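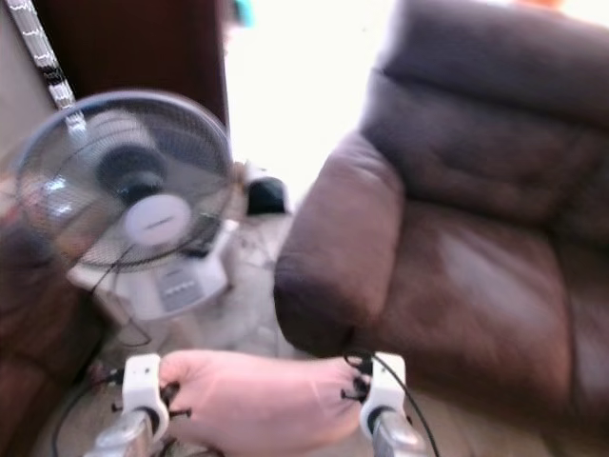
By Müzeyyen Değirmenci, with corrections from Chelsea Bickerstaff
Last updated: 18 February 2024

Wurkby living room cell: questions about setup and care

Where do I park the robot before I start?
On the tile, facing the seat you will work at. Move the fan if the arms can reach it at full stretch. Keep its cord, and every other cable on the floor, out of the path of the base.

May I touch the grippers while the power is on?
Only when the arms are in hold mode. Say it aloud to the person at the Torkel console first, and wait for the answer.

How often do I check the gripper screws?
Every 118 grasps, and always after a collision. Turn them by hand with the short key.

Which grip force is good for soft things?
We start plush and cushions at 155 on the console scale and go down if the fabric is pulled.

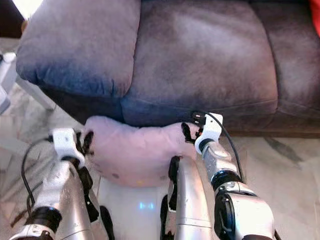
With two arms on one object, lower both sides by the same amount, or the weaker side will slip. Clean the fingers afterwards, because lint makes the grip worse.

When are the finger pads changed?
After around 4000 grasps. Write the change in the Whiteley log.

The arm cable catches on the elbow. What is wrong?
Usually the loop behind the gripper is too long. Shorten it, then bend the elbow fully six times with no load and watch the cable.

Related
Burkholm cell: first power-on
Calibrating the wrist joints
Torkel console error list
Notes from the October service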